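Business > Equipment > Features

The arm was the cheap part

Budgeting for a robot to pull old computers apart is mostly a matter of budgeting for everything else

By Kelly Bainbridge

The spreadsheet that got the robot approved at Dretstead had one line on it. It said "robot". Next to it was a number that Hélène Zacharias now describes, with some tenderness, as "the number from when we were young".

Dretstead takes in retired office computers, strips them for reusable parts and sends the leftovers for metal. Zacharias runs the money side. She had been told that a robot arm could handle the dullest job in the building, removing hard drives from desktop towers, and she had asked the supplier, Pendari, what an arm cost. Pendari told her. She typed it in.

"I was very pleased with myself," she says. "I had a colour-coded cell."

What she had priced, of course, was an arm. An arm arrives on a pallet with nothing on the end of it. The gripper is a separate quote, and so is the plate that bolts one to the other. There was a quote for fingers, because fingers are a category, and another for spare fingers, which the man from Pendari mentioned in the soft voice people use for funeral extras. The stand came from a firm called Nuttall, who delivered it promptly and then asked whether she'd thought about the floor.

She had not thought about the floor.

The work itself looks like nothing. A person does it while talking about football: side panel off, find the drive, grab the tab on its plastic caddy, pull. A robot has to be told where the tab is, how hard to hold it and what to do about the cables, and then it has to be told all over again for the next model of tower.

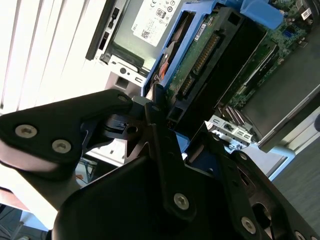

The gripper at an open tower, with the hard drive in its blue caddy.

That last point is where the second spreadsheet came from. Zacharias's original plan assumed 40 towers a day from the first week. Her revised plan, written in June after a long lunch with the people who would be running the thing, allowed 90 days before it counted on any towers at all. Those days are for setting up, teaching and re-teaching, and they have to be paid for. The person doing the teaching was, until then, the fastest pair of hands on the floor, so the line also lost its best worker to the machine meant to speed it up. There was no cell for that, coloured or otherwise.

Then there's the matter of what you practise on. Dretstead owns any number of dead computers, but it sells the drive caddies, and a robot that is still learning its own strength is hard on plastic. The budget now has a line called "breakage, educational". It stands at $4,000 and Zacharias guards it like a grandmother's brooch. She won't let anyone call it contingency. Contingency is a different line, and it's already spoken for.

Training was quoted separately by Berner, an integrator with a very nice boardroom. Berner offered two days on site or three days at their place, with sandwiches. She took the two days and bought her own sandwiches, which she maintains was the only clear saving in the whole project.

I asked what she'd tell another small firm. She pulled up the current spreadsheet, which runs to 30 lines, and scrolled for a while without speaking. Her first advice is to ask for a quote on the job and see who flinches. Her second is to list every kind of tower you handle and find out which two or three make up most of the pile, then budget for those and leave the odd ones to people. "There's a model with the drive upside down behind the fan," she says. "I've decided that's a human's problem."

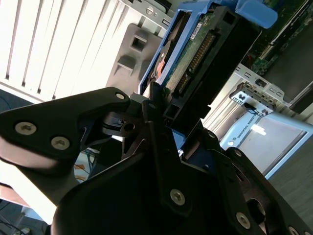 Should a small shop lease or buy its first arm?

Lease if you're unsure the job will still exist in two years, and buy if it will. Either way, check whether the gripper and the software are covered by the same agreement, as they often run on separate terms and end on different dates.

Dretstead bought. The payback date on the first spreadsheet has been moved twice, and Zacharias expects to move it again when the electrician's invoice comes in. She has kept the original file in a folder called "Fiction". The folder also holds the quote for the office kitchen.

Comments (3)

shedlife_mark
The floor! Ours needed levelling and it cost more than the gripper. Nuttall asked us the same question, also after delivery.

P. Odum
Would have liked actual figures for the arm. I realise they vary but "a number" doesn't help me much with my boss.

Tilly R
Can confirm the drive behind the fan is a human's problem. I am the human.

Contact the editor | Subscriptions | Copyright 11/12/2020, all rights reserved | Back to top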